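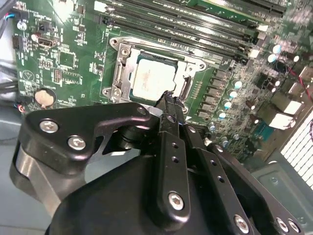 Does a processor have to come out before the board does? Depends on the board, but I like it out first.

Lovely long go at the old Dell tower with Reece Furnival. 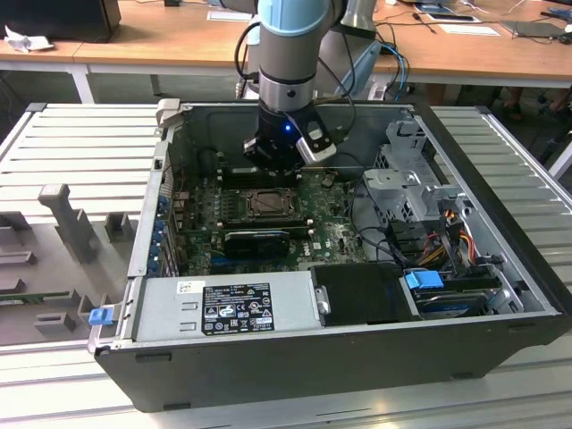
Plancombe, 15 Oct 2019

Case open on its side, and what a tidy thing it is inside — blue tabs everywhere!

1. Lever off, bracket up. 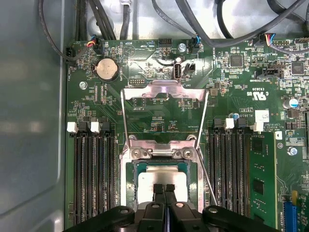 2. Look at the socket before touching anything. Reece wanted to rush this, I didn't.

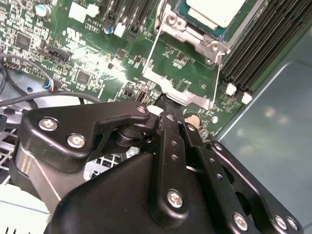 I could happily do another 60 of these. More in the morning!

Last updated: 15 minutes after tea
Back to top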